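Courses > Household Textiles > Handouts > Unit 7

2021-03-26, by Annick Courtois

Filed under: Laundry and Fabric Care, Class Notes

Unit 7: Mesh laundry bags, and what they are supposed to do

The usual claim is that a mesh bag "protects delicates." Protects them from what? Write down your own answer before you read on. Most people say "the machine," and I don't think that is good enough.

A bag can keep straps and hooks from catching on the rest of the load. That much I accept. I am less sure about the claims on shape and pilling. The Maillard notes repeat them without saying what was washed, how full the bag was, or what it was compared with. Ulasent's care sheet says a finer mesh is gentler. Perhaps. It also holds lint, and a stuffed bag of any mesh rinses badly.

Folding the bags for storage is another habit taught as if it mattered a great deal. The Clindwood method wants every bag flat, zipper closed, creases pressed out by hand, then folded lengthwise. I have seen no evidence that a creased bag washes any worse than a smooth one. Flattening does let you check the seams and the zipper, and for that I keep it in the course.

For the practical:

- Lay the bag flat on the table and find the zipper end.
- Run the zipper both ways. Note any snag.
- Check the side seams for pulled stitches.
- Fold in half twice. Measure the result, then let go and measure again after a minute.

Bring your figures to the June session, including the ones that spoil the theory.
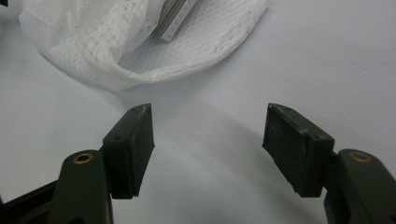
White mesh on the table, crumpled in one and laid flat in the other. 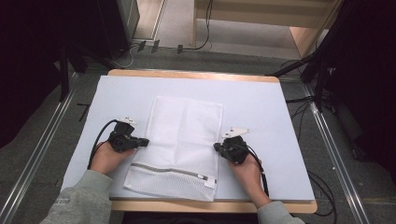 Page last changed: 2 edits since first posting, latest in June

Reading: Judbridge course pack, item 2106, the section on synthetic nets. Skip the brand comparison at the end.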